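Zandico Club Sabre Mask

The Zandico Club is our everyday sabre mask for clubs, schools and fencers buying their first full set of gear. Zandico has been making masks since 1976, and this one keeps the same basic shape as their older club model with a lighter bib and a new rear strap.

The whole outside of the mask is conductive, including the bib, so it works for both practice and electric bouts. You will need a mask cord, sold separately. We suggest the Skerkton cord, which clips on firmly and doesn't work loose when you turn your head. 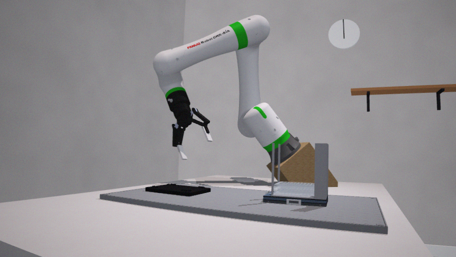

The inside padding is held in with hook and loop tape and comes out for washing. Wash it by hand in cool water and let it dry flat. Don't put the mask itself in a washer or leave it in a closed bag after practice - the mesh will rust.

Sizing

Measure from under the chin up over the top of the head and back to the chin. If you fall between two sizes, take the smaller one. The padding packs down a little after the first few weeks. Children's sizes have a shorter bib.

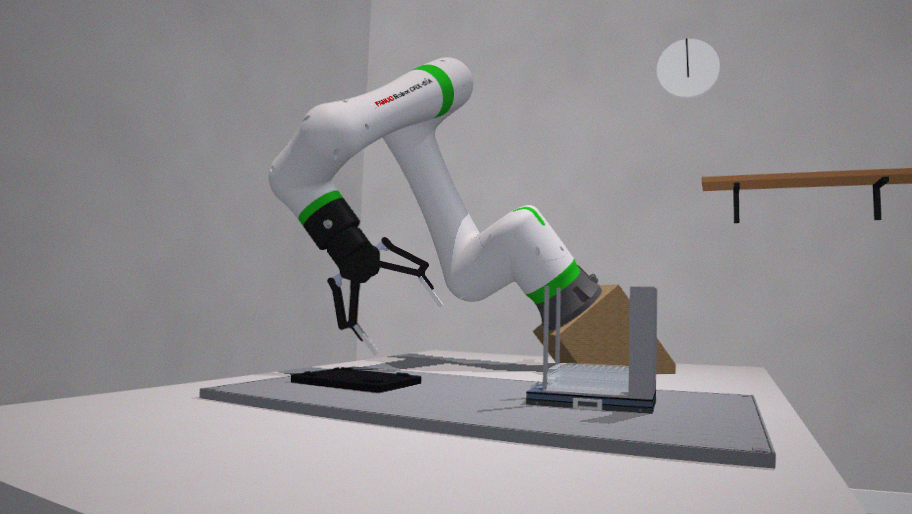 White arm with green bands at the joints, computer rendering.

What comes with it

One mask, one rear strap (fitted) and one spare strap. Bags and cords are not included.

Orders and returns

Masks in stock ship in 2 days from our Vilbridge store. Custom bib colors take almost 3 weeks. Unused masks can be returned with the tags on. We can't take back a mask that has been worn in a bout, so please try it on indoors first and check the fit with your jacket zipped up.

Clubs ordering for a whole class should write to us before paying, as we can often hold sizes while you measure everyone.

Related items

Skerkton Mask Cord, Clear
Zandico Replacement Bib, Sabre
Ndlovu Sabre Glove, Washable
Ndlovu Conductive Jacket, Youth
Vilbridge Roller Bag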